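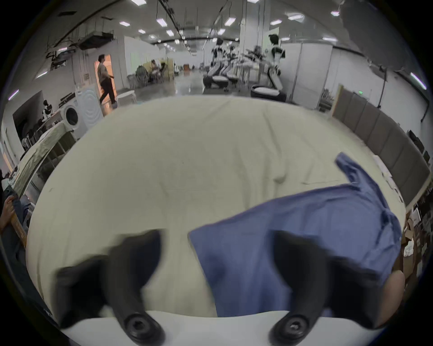 Huletier folding is a way of teaching robots to handle clothing by recording people as they do the job with a hand-held gripper, and then training a control program on those recordings. It was worked out by Garnet Després and colleagues at the Rarport laboratory, and takes its name from the software used to line up the recordings.

Cloth has long been a hard subject for robots. A shirt dropped twice on the same table will hardly ever land in the same shape, and a method that depends on knowing exactly where the sleeves are tends to go wrong early on. Després had spent some years on an earlier system, Joma, which tried to work out the full shape of a garment before touching it, and she came to feel (as she wrote rather fondly of it later) that it spent most of its day thinking.

In the newer approach the program looks only a short way ahead. It picks a grasp, makes a small move, looks again and picks another. The first training set, known as Feyisa, held over 3000 recordings made by 59 people, who were asked to fold in whatever way they were used to at home. This gave a pleasant muddle of styles, and the team sorted them by the order of folds before training began.

Tests started in October and closed on 5th November. Out of 596 attempts on shirts left out of the training set, 123 failed, most often when the gripper picked up two layers of cloth where it wanted one. Thick collars were also troublesome. Later work at Rarport has looked at adding a sense of touch to the fingers, though the basic recording method has stayed much the same.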